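# Handover Notes, Version 6

The comparison was meant to take until February. It was the last line in the budget before the group moved out of Demstead, and the person assigned to it had been told, by memo, that a table of results and two pages of text would be enough.

There were two hands. The first was a three-jaw gripper from Werkex, priced low, closed by a single motor. The second was a hand with four fingers and a thumb, priced high, which went by the name of the Prirkden hand after the firm's site. Neither had been bought. What the group had were the two models, supplied by the makers under licence, and a simulator to run them in. Whichever scored better would be ordered for the kitchen work.

The engineer inherited the project from someone who had left. The previous engineer's files were in good order. There was a folder for each hand, a folder for objects, and a document called *Handover Notes* which had reached version 5 and stopped in the middle of section 4.

Section 1 said how to start the simulator. Section 2 listed the objects: cup, jug, colander, lidded pot. Section 3 defined a success. The object had to leave the table by the height of its own body, stay there for the hold period, and return without tipping. Section 4 was headed *Things that look like faults in the hand but are faults in the controller*. It had one entry.

> 4.1 The thumb arrives early. This is not the thumb.

The engineer read this twice, then started the first batch.

Each batch was 300 trials: the same hand and the same object, with the starting position shifted slightly each time. The Werkex gripper took the cup, the jug and the colander without much trouble. It did well because it did very little. The jaws closed until the motor current passed a limit, and the arm went up. When it failed it failed in the same place each time, and the failures could be plotted as a neat patch on one side of the table where the wrist ran out of travel.

The Prirkden hand was harder to summarise. It picked up the cup in ways that differed from trial to trial. Sometimes two fingers did the work and the others followed. Its failures had no patch. They were spread over the table like spilt rice, and the engineer spent most of a week looking for a pattern in the starting positions before giving up and looking at the timing.

The thumb did arrive early. On the logs it reached its commanded angle well ahead of the fingers, and on the cup this did no harm. On the jug it pushed the object away before there was anything on the far side to push against. The joint itself was following its command to within a fraction of a degree. The command was simply sent first, as the thumb came first in the list of joints and the controller waited for each message to be accepted before sending the next.

The engineer rewrote the loop so that all the joints were commanded in one message. The jug improved. The scattered failures drew in towards the edges of the table, where failures belonged.

Version 6 of the notes was opened that evening.

> 4.1 The thumb arrives early. This is not the thumb. Joint commands were sent in list order. Corrected. Rerun anything before this date.

That meant rerunning everything. The engineer set the machine going and went home.

The lidded pot had been left to the end by the previous engineer, and after a day with it the reason was plain. The lid was a separate body. It rested on the pot under its own weight, and a success under section 3 did not say whether the lid had to come too. The Werkex gripper could lift the pot by one loop handle, at which point the pot swung, the lid slid off and the trial was recorded as a success. It could also lift the lid by the knob and leave the pot behind. That was recorded as a failure, though it was the tidiest grasp the gripper made.

The engineer wrote to Prirkden and asked how their hand was intended to hold a pot of that kind. The reply came from a support address and was signed *El Idrissi*, which was either a surname or the name of the support desk. It said the hand was not intended to hold a pot. It was intended to be given a controller.

The engineer printed this and pinned it over the desk.

There followed a period of work that the notes cover in four lines. The approach from above was abandoned, as the fingers met the lid before they met the body. The approach from the side was better. The forearm came in low, the palm stayed down, the fingers opened, and the whole hand advanced along the tabletop until the longest reach of the fingers was close to the near handle. There it stopped. The controller was supposed to make a decision at that point and often made none. The log showed the hand open, the thumb below and apart from the fingers, all joints within tolerance, and no further commands until the trial timed out.

It was the first fault on the project that the engineer found restful. The pot was not knocked over. The lid was not lost.

In total the pot accounted for 1,371 trials across both hands, which was more than the other three objects together. Of those with the Prirkden hand, 123 ended in the same way, with the hand waiting beside the pot. The engineer sorted them out into their own folder and called it *Waiting*, then changed the name to *Timeout_near_handle* so that someone else would be able to find it.

The cause took a further two days. The controller estimated the distance from the fingertips to the object by taking the nearest surface. With the pot turned so that its handles lay on a diagonal, the nearest surface was the loop. A loop has a hole in it. When the sampled point fell on the handle the distance was small and the hand was told to close. When it fell through the hole the distance was large and the hand was told to advance. Between one cycle and the next the two instructions alternated, and a filter, added by the previous engineer to stop the fingers shaking, averaged them to nothing.

The engineer took a still from one of the timed-out trials and placed it at the front of the report, under the title and over the department line, where the template had a grey box reading *insert figure*.

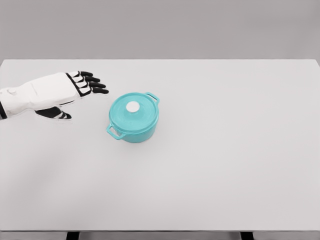

**Department of Handling and Assembly – End Effector Evaluation**

The report ran to two pages, as instructed. The table of results gave the Werkex gripper the higher score on three objects out of four. On the pot the score was given twice, once under the definition in section 3 and once under a definition which required the lid to be present at the end. The order of the two hands changed between the first column and the second. A footnote said so, in the same size of type as the rest.

The recommendation took longer than the table. In its first form it said that the Werkex gripper should be ordered on grounds of cost. In its second it said that the result for the Prirkden hand was a measurement of the controller, and that no statement could yet be made about the hand. Both were true. The template allowed one recommendation, of no more than fifty words.

The engineer sent the second.

The answer came back the following afternoon. The move had been brought forward, the kitchen work had been passed to another site, and neither hand would be ordered. The report would be kept. Would the engineer please make sure that the files were left in a condition that somebody else could use.

The filter was still in place. Taking it out was a matter of one line, and sampling the handle properly was a matter of perhaps thirty. The licence on the Prirkden model had four days left to run. The engineer made a copy of the controller, removed the filter from the copy, and replaced the nearest point with an average taken over the whole near side of the pot. Then a single trial was started, with the pot on the diagonal, from a position in the *Timeout_near_handle* folder.

While it loaded, the engineer went back to the notes.

> 4.2 The hand stops short of the pot. This is not the hand. See filter, line 88, and the sampling of the near handle. Correction in the copy, not yet tested in batch.
>
> 4.3 Section 3 does not mention the lid. It should.

On the other screen the forearm came in from the left, low over the table, and slowed as it neared the handle. The engineer saved version 6 and turned the chair round to watch.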